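Altbridge Wrist-View Recording Kit
For teams collecting manipulation examples on arms they already own
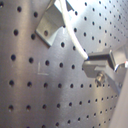 What it is

The Altbridge kit is a small wrist camera, a pair of hand controllers, a foot pedal and a recording box, sold together so that you can stop holding them together with tape. An operator drives the arm through a task, the box saves what the camera saw alongside what the arm did, and at the end of the day you have a folder of examples your learning system can chew on.

We built it at Plustbridge for our own use, on the sort of work nobody films for fun: wiring panels, brackets, bolts, connectors, sheet metal with more holes in it than anyone needs. Customers kept asking what the thing on the wrist was, so now it has a name and a part number.

Why perforated steel

Most demo footage in this business involves a plush toy and a bowl. We have nothing against plush toys. Our customers, however, build control cabinets, and a control cabinet is shiny, repetitive and full of thin wires that all want to be somewhere else.

Brushed steel throws glare. A grid of identical holes gives a vision model very little to tell one spot from the next. A white cable over a pale, washed-out patch of metal can be hard even for a person to follow. If your examples never include any of this, your model will meet it for the first time on the customer's floor, with the customer watching.

So the recording box leaves glare alone by default. There is an exposure lock, and a setting that drops overexposed stretches, but both ship switched off. Shen, the task library that comes with the kit, asks you to record each task under at least two lighting setups before it marks the task as covered. You can override this. It will keep a note that you did.

What's in the case

Wrist camera with clamp and strain relief
Hand controllers, left and right
Foot pedal (start, stop, discard)
Recording box with removable drive
Cable set, 6 feet
Calibration card
One-year license for Shen
Printed quick guide, which is short, and which you should read

The foot pedal deserves a word. Early versions had a discard button on the screen, and operators with both hands busy did not press it. Bad attempts went into the set labeled as good ones. Heather MacLeish, who ran our first collection shifts, put a sewing machine pedal under the bench and the problem mostly went away. The current pedal is sturdier than hers – though not by as much as the price suggests.

Recording a session

Pick a task in Shen. Press the pedal once to begin, do the task, press again to end. Hold it down to discard. The box then asks for a one-word outcome: done, partial or failed. Keep the failures. A dropped nut followed by a decent recovery is worth having, and you will produce plenty of them without trying.

We suggest blocks of 30 minutes with a proper break in between. Operators get faster after that and also much sloppier, and the model learns both.

Move the workpiece between blocks. Tilt it, turn it, come in from the other side. A set of 1,000 recordings of one panel in one position is a very thorough record of one panel in one position.

Will it fit my arm?

Probably. The clamp fits round wrists and standard flanges, and adapter plates are available for the rest. Send us the drawing and Dexter Gatchalian will tell you which plate you need, or that you need one we haven't made yet. Custom plates take 5 weeks.

The camera sits close to the gripper, so check your clearance before the first move. We replace scratched lens covers free of charge for the first year. We do not replace dignity.

What it does not do

It does not train the model. It does not decide which tasks matter. It has no opinion on your network settings, although our support desk has several.

It also won't measure force. If your job depends on feeling a connector seat, you'll want the Berotgate fingertip add-on, sold separately, which records contact on the same clock as the video.

Ordering and support

Kits ship with the clamp you specify. Setup calls are included and take place on Tuesday afternoons with Nhàn Mạc, who will ask you to have the arm powered up and the calibration card out of its wrapper. Please have the calibration card out of its wrapper.

For quotes on more than one kit, ask for Abdul-Rahman Ofori. For returns and repairs, ask for Shona Leckie, and include the drive only if you want us to look at what's on it.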